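At Dernora, the working day happens in an ordinary family home. The company's two-armed robot learns household tasks among high chairs and toys, and its staff have had to learn new jobs alongside it.
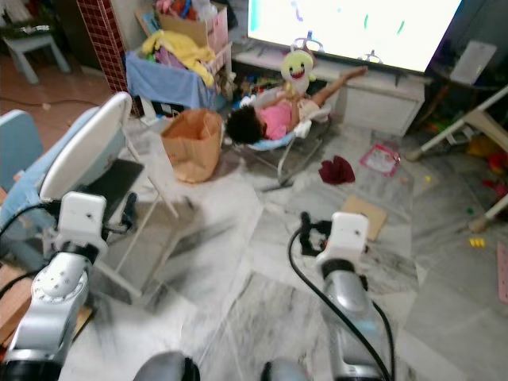 Both arms at work in the living room, with the television beyond.

Debashish Gamage once cleaned homes himself. He now supervises — and is paid for — five hours of robot work a day.

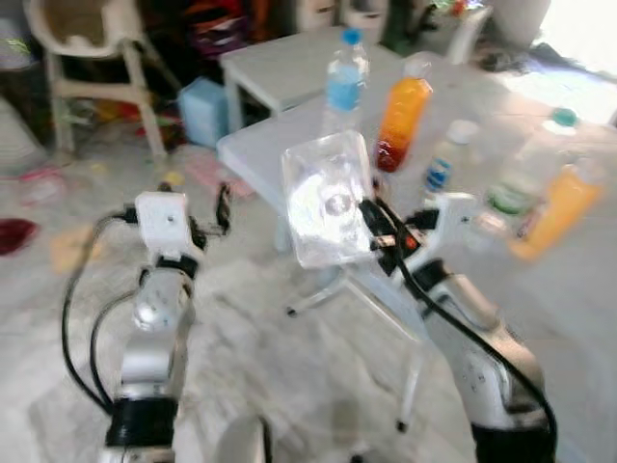 Fewer Lifts, More Notes

Staff report less bending and more than two hours of written records per shift. Kitchen appliances remain a concern,
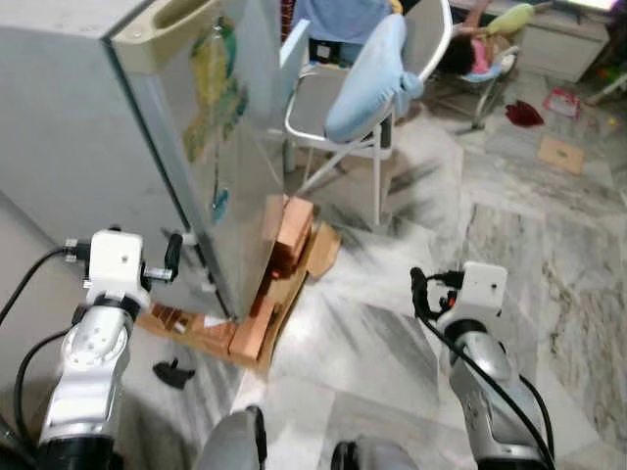 and Vojtěch Gajdoš, the operations manager, says that moving them will stay with human crews.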